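October 27, 2024. Trestell cell, gripper day!

Quiet building, so I finally got a clear run at the gripper on the small arm. Siebe had left a note on Friday saying the fingers were closing a touch late on thin parts, and he's right, you can feel it if you put a feeler gauge between the tips and jog it shut by hand.

Started with power off and air wiped over everything (well, a brush and then a lint-free cloth, the air line is still at De Smet being re-ended). Then the pivots. I'd expected grit and got very little, just old grease gone stiff. Cleaned both out, one small dab each, worked the fingers open and closed until they moved freely. Lovely feeling when that comes back!

Re-homed it, then ran 161 open/close cycles at low speed while I had my coffee. No faults logged. After that I dropped the closing force setting from 4000 to 3000, which is where Pin-yu had it in spring, and the late closing went away. 2000 was too soft, it let the thin blanks slide. So 3000 it is, please leave it there until we've had a week of proper work through it. 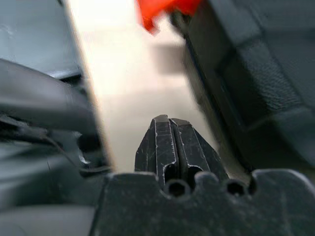

Fingers nearly closed, wrist camera. Finish rubbed through along the edges, tips worn to grey-brown.

I'm really pleased with how it moves now. The left tip looks a little higher than the right from this angle, so I want to check them against the square before blaming the mount.

Still to do:

- order a spare pair of fingers from Drorley (Evelien has the part number)
- re-teach the pick point if the tips do need shimming
- regrease again in November, and write it on the door sheet this time

Godelieve, the 2.5 mm hex key is back in your drawer.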